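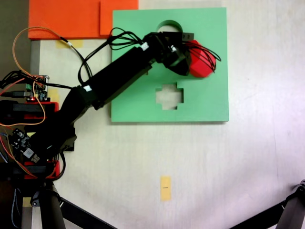

# Skedach Stretchy Wrap

**Item 3627** (Rajput, a deep brick red) / **Item 3406** (oatmeal)

I bought my first Skedach when my daughter was nine days old and would only sleep on top of somebody. I'd been typing one-handed and eating toast over her head for a week, and my sister-in-law turned up with a wrap in a carrier bag and told me to stop being stubborn. I wore that thing until it had jam on both ends. So when I opened the shop in Umville it was the first item I ordered, and I've never had it off the shelf since.

It's one long piece of soft jersey, mostly cotton with a little stretch in it. There are no buckles or rings. You tie it on yourself first, then pop the baby in, and you can leave it tied all day and take the baby in and out as often as you like (and you will, if yours feeds like mine did). The wide part spreads right across your shoulders, which I prefer to a padded strap after an hour or so of pacing the kitchen.

## What size?

There are two lengths, regular and long. I'm a size 14 and I use the regular with enough left over to tie a bow at the front. My husband is a good deal broader and the regular does go round him, but he ends up with two stubby ends and a very small knot, so he has the long. If two of you are sharing, get the long! The shorter person just wraps it round once more.

The regular weighs 268 g and rolls up small enough for the bottom of a changing bag. The long is a bit bulkier but still fine in a pram basket.

## Tying it

I'll be truthful, the first go is a faff. There's a leaflet in the box with drawings, and I found it much easier in front of a mirror. Practise with a teddy or a bag of rice a couple of times before you try it with a cross baby. Make it tighter than you think you need, as the fabric gives once there's some weight in it. If your baby slides down when you lean forward a little, it's too loose, so take them out and tie it again.

Please do read the safety page too. Baby should be upright and high enough for you to kiss the top of their head, with their face where you can see it and their chin off their chest. If your little one came early or was small at birth, have a word with your midwife or health visitor first.

## Washing

- Machine wash at 40, with similar colours
- Spin up to 1000
- Line dry if you can, over two lines so it doesn't drag on the grass
- No fabric softener, it makes the jersey go slack

Rajput does let out a bit of dye in the first wash. Mine turned a muslin pink, so give it a wash by itself before you use it.

## When they get bigger

Stretchy wraps are lovely for the early months, but a big wriggly baby makes them sag. I moved on to the Rendura buckle carrier when mine started trying to climb out to look at the dog. We stock that as well, and you're welcome to try both on in the shop. There's a weighted doll behind the counter, and a chair if you need to sit down and feed halfway through.

## Ordering

Both colours come in both lengths, so remember to pick one before you add it to your basket. Unused wraps can come back within 30 days in the box, with the leaflet. If you've washed it I can't resell it, but do email me if something's wrong with the stitching and I'll swap it. Gift wrap is free, just tick the box at checkout and tell me what to write on the tag.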